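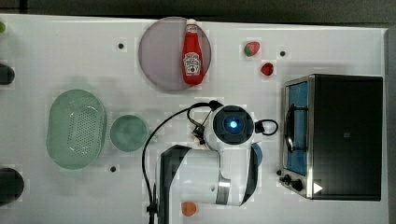 Kitchen duty, with ketchup. January 27, 2026.

Every few months somebody asks me whether a machine can do the chores yet, and since I am the person at the party who knows about this stuff, I get to ruin their evening. Short thread.

The chore under discussion is tidying a tabletop. Plate, bowl, colander, a little toy produce, one ketchup bottle lying down on the job. Your average six-year-old can do this. Your average six-year-old will also not do this, so call it even for now.

People always ask about the arm. The arm is fine! Arms have been fine for decades. They weld cars. What they did not have to do while welding cars was form an opinion on what a banana is.

And "put the fruit in the bowl" is a rude little sentence once you look at it. Which fruit? Which bowl? Is the colander a bowl? I have been married to someone who would say yes.

My own house in Tustumville has been automated since last April, in the sense that I own a Flunetti. The Flunetti is a floor machine. It has eaten 5 phone chargers and is afraid of the bath mat. I mention this so you know where my standards are.
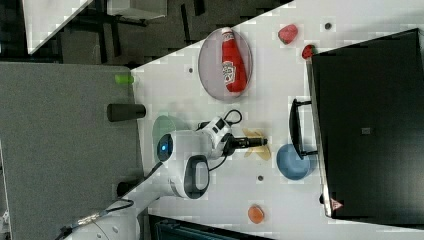 PART TWO: THE BANANA

Yellow thing, gripper right over it, blue bowl next door. On paper this is the easy part of the evening.

Soft lumpy stuff is a pain to grab, though. Pinch one lobe and the rest swings around. Pinch the middle and you had better be at the right height. You do it without thinking while yelling at a podcast.

Then there's the neighborhood. The bowl is snug up against a big black box with a handle sticking out over it. I wouldn't enjoy reaching in there either and I come with a wrist, an elbow and years of snack experience.

I keep a spreadsheet of chore demos I've watched online, because I am fun. It stands at 204 clips. I've marked 163 of them "sped up," which is a nice way of saying the robot folded one towel during your lunch break.

No shame in slow, by the way. The dishwasher is slow. I love the dishwasher. It takes two hours and never once asks me where the big spoon goes.

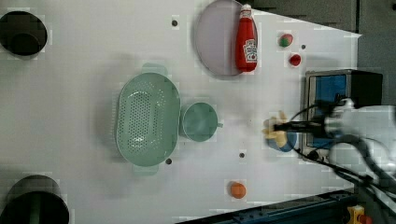

Above the blue bowl, holding on. The orange thing waits its turn.

If you've never watched one of these live: the bit over the bowl is where the whole room stops chewing. Letting go is a skill. Ask anybody who has put down a sleeping baby.

Shop floors have it easier, and this is the part my brother-in-law won't accept. He packs orders at Nondex. Same carton, same shelf, same height, all shift long. A machine can get pretty good at that. My kitchen counter has never been the same two mornings in a row.

A nice lady at the Siliņa bakery counter asked if a robot would take her job. I said it would have to find the tongs first. She has never found the tongs.

So my current scoring, entirely unscientific. Moving a known object from here to there: pretty decent. Doing it in a stranger's kitchen: hmm. Deciding on your own that the counter is gross and somebody ought to deal with it: science fiction, also my teenager.

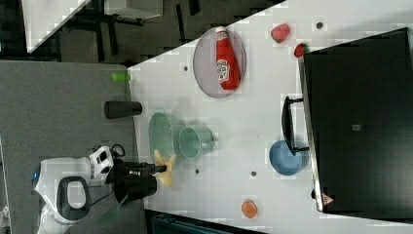 Would you buy one for the house today?

Not at my salary. I'd rent one for the week after Thanksgiving and hide the good plates.

Replies are open. If your floor machine is also scared of the bath mat, please tell me what you did about it.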